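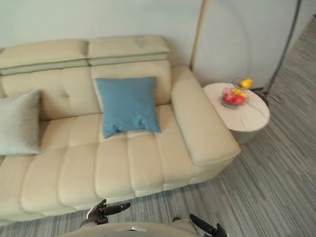

Malte Lindemann wants the blue cushion kept off the armrest end this time, as he says it slides into the gap there and we lose the back line of the sofa. Agreed, going with the middle.

2022-08-08, lounge corner, cushion layout

Sofa stays where it was in June. Cream leather, so marks show. There is a faint greyish one on the headrest near the armrest. Tried nothing on it yet – Malte has the Reuter leather cleaner at his bench and I'd like a test patch on the underside first.

Cushions are the Putel teal and the pale grey one. Teal upright against the backrest. Grey one still to be settled: flat on the seat it looks left behind, leaning forward it creeps.
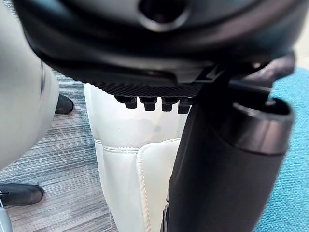
White seat and teal carpet, close in.

Carpet colour reads differently depending on where you stand. Zeltent sent the swatch card again (no. 424) and I can't match it under our lights. Will take it over to the window.

Side table: fruit bowl stays on the back half of the top. Leave the front clear for a cup.

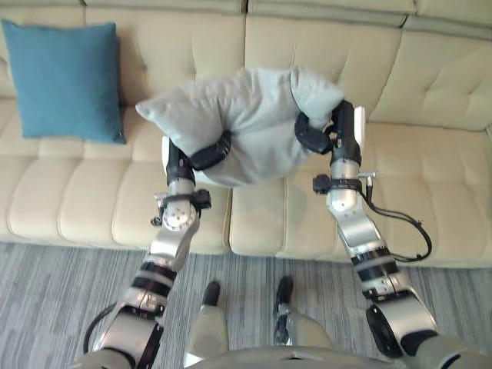

p. 44

Grey cushion up off the seat, over the seam between the two seat cushions. The cover creases easily when squeezed in the middle. Smooth it by hand after each move, corners last. Sirberg quoted 16 days for a spare cover in a heavier cloth – ordered one.

To do: measure the seat depth again, my old figure has a coffee ring through it. Ask Malte which lamp bulb he wants.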